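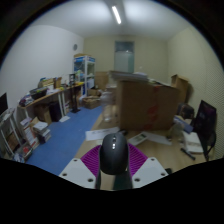
A computer mouse between the fingers of a hand-held gripper at Preltumell.

News > Technology > Work and Home

Robots can tidy a desk, if the desk is patient
Last updated: 4:40 p.m.
2 min read

The machine that will do your chores is still learning to put things down. Preltumell, which has spent the year teaching software to handle small jobs at home and in the shop, said in a November progress note that its system can now straighten up a desk without help. It did not say the desk would be ready by lunch.

The company's best run took nine minutes and involved two objects. A person asked to do the same job finished before the stopwatch was properly started, according to the note, and went to get coffee.

"We are very good at mice," said Raluca Onu, who runs the trials. "Staplers are coming along. Please don't ask me about cables."

Preltumell's software, Alva, learned from 820 short recordings of people doing dull things with a gripper in hand: picking up, setting down, moving the tape to where the tape goes. Onu said the setting down is harder than it looks, as the software has to decide what counts as the right place, a question on which many married couples remain divided.
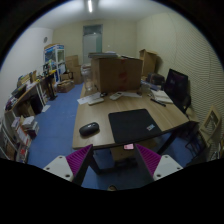 Grestar, a chain of office supply stores, has agreed to try Alva on its closing shift, when someone has to put the display desks back in order after a day of customers. The store's rule is that everything loose goes back to its mark. A mouse lying at the corner of the desk with a big black mouse pad right beside it is the sort of thing a new hire fixes in passing. Alva treats it as a project.

Shoppers hoping for something at home will wait longer. Furkance, a rival that promised a laundry folder for the spring, now says only that it is "working through sleeves." Grestar's manager-level staff have been told that no jobs are at risk, and two of them reportedly asked whether the robot could at least take the trash out.

It can't yet. Onu said bags are on the list, somewhere after staplers.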